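Tips for showing a picking task with the hand gripper

Before you start, clean the pads with a damp cloth and let them dry. Dust makes a bottle slide.

Close the fingers slowly, on the middle of the body. If you take a bottle by the neck, it swings when you lift.

Do each task 20 times, and move the start place a little every time. My colleague Neema Makokha always changes the direction also.

Keep the bottle upright from the lift until you put it down.
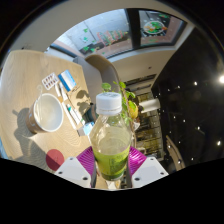 After putting down, wait 2 seconds before you open the fingers. If you open too early, the recording teaches a drop. Bad tries I delete the same evening, while I still remember them.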